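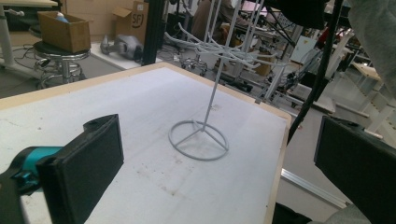

The view from between two gripper fingers, with the wire rack waiting on the table.

How do you choose a hand for a robot?

Hello! My name is Aurelia Buzatu and I test grippers. A gripper is the part of a robot that does the grabbing. Some people call it a hand, though most of the ones I work with have only two fingers and no thumb at all, so they would be hopeless at playing the piano.

Look at the two black shapes at the sides of the picture. Those are finger pads, and they have flat faces. When the gripper closes, the pads move towards each other and squeeze whatever is in the middle. It's a bit like picking up a crisp with your finger and thumb. Try it now with a pencil, if you have one near you. Easy, isn't it? Now try it with your eyes shut and a pair of thick gloves on. That is much closer to what a robot has to cope with!

Why a wire rack?

We like to test grippers on ordinary things, and a rack like this is a brilliant nuisance. It has a round wire base, a thin pole going up the middle and curved hooks branching out near the top, like the arms on a mug tree. There isn't much of it to hold. If you had to pick it up you would probably take hold of the pole without thinking. A robot has to work out where the pole is first, and the pole is very thin. If the fingers are too far to the left, one of them bumps it and over it goes. If they are too high, they get mixed up with the hooks.

Colour matters too. The rack is a pale greyish white and so is the table underneath it. Your eyes and brain are very good at sorting out one pale thing from another, but a camera only collects dots of light, and a computer has to decide which dots belong to the rack and which belong to everything else. Look up at the hooks, with all the frames and cables of the workshop behind them. It takes a moment to see where each hook ends, doesn't it?

Two grippers, one job

In March my friend Somkiat Wannasri and I compared two grippers. We called them Azar and Mirau, as it is dull to say "gripper number one" all day long. Azar has wide, flat pads. Mirau has narrow pads with a soft covering that squashes a little. I was sure Mirau would win. Somkiat was sure it would be Azar, and he bet me a bun.

To make it a fair test, we had to change only one thing at a time. We used the same rack, the same table and the same starting place. Each gripper had to close on the pole, lift the rack, hold it still while we counted to 9, and put it down again standing up. If it fell over afterwards, that was a miss. If it twirled round in the fingers, we wrote down "twirl", which made the notes more fun to read.

We gave each gripper 23 tries. Azar was good at lifting, but the pole could swing between those flat pads like a pendulum in a clock. Mirau held the pole more steadily, and it was gentler when it set the rack down. But the narrow pads needed to be aimed very carefully, and on several tries they closed on nothing but air!

So who won? We couldn't agree. If you have a camera that aims really well, I would choose Mirau. If your aim is a bit wobbly, wide pads forgive you more. Somkiat and I cut the bun in half.

Teaching by holding

There is another way to use a gripper, and it's my favourite. You can take the gripper off the robot and hold it in your own hand, with a camera fixed to it. Then you do the job yourself, and the camera records what the fingers see. A computer can study lots of those recordings and learn how a person moves - slowing down near the pole, or tilting a little to get round a hook.

It needs a lot of goes, though. Our biggest collection so far has 1,771 recordings, and Rattana Jitpraphai made 425 of them herself. She says her wrist has earned a holiday.

Try it yourself

You will need two wooden spoons, some sticky tape and a mug tree or something else tall and thin that won't break. Hold one spoon in each hand with the backs facing each other. Pick the thing up using only the spoons, then put it down standing up. Do it again with a strip of tape on each spoon, sticky side out. Which was better at holding on? And which was better at letting go?

Write down every try, even the silly ones. Mine usually have "twirl" next to them.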